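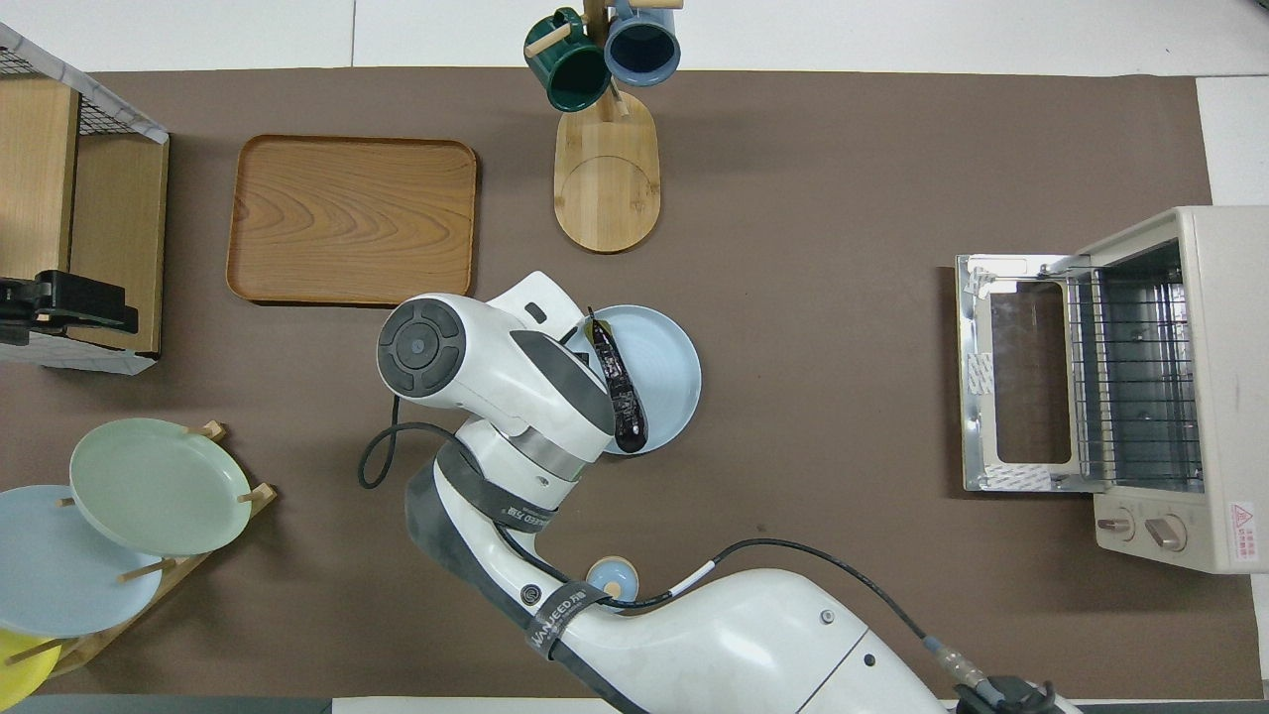
Hument Robot Learning Group, Manipulation Team

The eggplant has to go on the blue plate. It has gone on the blue plate many times already this week, and by Sunday it will have gone there again, from different starting points and at different speeds, until the team has enough recordings to move on to the next job on the list.

Each recording is called an episode. A person guides the arm through a short kitchen task from start to finish, and the computer stores the camera views along with the position of every joint. Later, a learning system is trained on all of the episodes together. If the training goes well, it can do the task on its own with the objects in places it hasn't seen before.

The kitchen is a brown mat on a white table. Around the arm are a wooden tray, a mug tree, a dish rack with plates in it, and a toaster oven with a door that folds down flat. Most of these things have nothing to do with the eggplant. They stay out because a real counter has things on it, and the system needs to learn to reach past them.

Kohei Iwasaki runs the collection. He joined Hument from Feng, where he worked on warehouse picking, and he says the work here is slower.

"In a warehouse you want the item in the bin and you don't care how it lands," he said. "Here I throw out an episode if the operator bumped the plate, or stopped halfway to think. The model will copy the stopping."

The team's goal for the current set is 4,000 episodes across all tasks. At the end of November it had 1,460. A good operator can record 100 in a shift, though the first shift for a new person usually gives half that, and a fair share of those are thrown out.

Gilberto Restrepo has been an operator since spring. He used to repair espresso machines. He works in blocks of 50 episodes and takes a break after each one, a rule he set for himself when his wrist started to hurt.

Vegetables are harder than they look, he said. An eggplant is smooth and wider at one end, and if the fingers close too low it turns in the grip. He likes to carry it with the stem up and bring it down slowly over the plate. Other operators lay it on its side. Iwasaki wants both in the set, so he doesn't correct either one.

Between episodes the operator moves things by hand. The plate shifts a few inches, or the tray changes sides. A program called Dulleo puts a suggested layout on a monitor, and operators are free to ignore it when it asks for something that won't fit.

The finished episodes are checked the next morning by a second person, who watches them at double speed and marks the bad ones. Iwasaki did all of the checking himself until the end of summer. Now the operators trade off, and nobody checks their own work.

The next group of tasks uses the toaster oven. Closing the door is already on the schedule. Opening it is being saved for later, after a partner lab, Zemance, sends over its notes on handles.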